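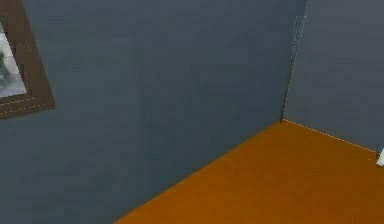
Oksana Semeniuk reckoned we should spend nothing on an arm until we'd had a full season in simulation, and she said so before I'd even got my coat off. I'd gone to the Tenevance open day on Monday with a shopping list, so that stung a bit!

The demo rooms all run in Zeltent, and they're plain – slate walls, orange floor, a few bits of furniture. Seats cost 300 a month each and we'd need two. I'd pencilled in eight, which shows how much I knew.
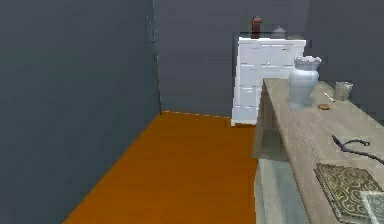 Then there's the computer to run it on, and I hadn't budgeted for that at all. The Clullden people on the next stand will lease one, but they wanted a deposit and were vague about repairs (I asked twice).

Lunch was good, and I had a long natter over it about spare grippers, which go through the budget faster than you'd think. So I've moved the arm to next year's plan and put the seats in this one. The revised sheet goes round in November – please shout if your team needs a seat too.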